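Thu 16 January - chopstick task, hand-held gripper

Second go at the cutlery task for the Godik set. Pacita and I split the session, her on the gripper for the first half and me for the second, and Yen-ting sat with the laptop checking that tracking held. We're after 200 clean demos before anyone trains anything, and we finished the session with 329 attempts on the card, so even with my fumbles thrown out I think we'll get there. My wrist is sore and I blame the trigger spring.

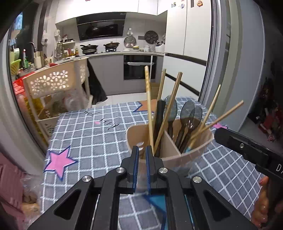
Coming in from above is still the approach I like best. I'd been doing it from the side, the way you'd grab a pencil, and on replay you could see the fingers bumping everything on the way in. If you drop down over the one you want and close near the top, it's a lot cleaner. The trouble is that six chopsticks lean whichever way they please in that beige holder, with the dark serving spoons in there too, and a couple lean so far right that I have to roll my wrist before I close. Pacita rolls first and then lowers. I do both at once (bad habit!) and I'm betting my version is harder to learn from. Must ask Mylene if she wants us both to do it one way, or if she'd like the variety.

Also noted: slow down before closing. Yen-ting put a few of my early ones up beside Pacita's and mine looked like a magpie going after a chip. After that I tried a little pause above each stick, just a breath, then close. Felt silly for the first 20 and then I stopped noticing.

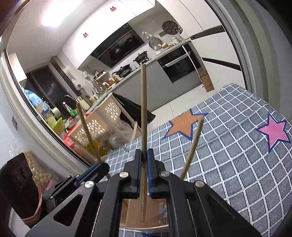 Do we keep the demos where the grip slips and we grab again? We keep them, as long as the second grab is done calmly and the task gets finished. Aileen's view is that the arm at Grorkdale will slip plenty, and it may as well have seen somebody recover. Anything where I swore and shook the gripper goes in the bin.

Next up was the messy version - cutlery on the cloth, one piece picked up at a time, back into the holder. Much harder by hand than I'd reckoned, and I've been eating with chopsticks since I was small. A stick lying flat gives you almost nothing to pinch, so you have to tip the gripper right over and come in low. 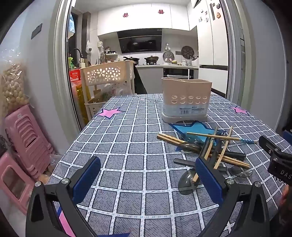
Then there's the question of what order to pick things up in. I'd been going for whatever was on top, Pacita goes for whatever is nearest, and we got 11 attempts in before we noticed we were teaching two different things. Top first from now on. It's written on the whiteboard.

To do: new grip pads from Bikasau, ask Lamduan about a softer trigger spring, relabel the second batch so it doesn't get mixed up with the first. Pacita has the charger.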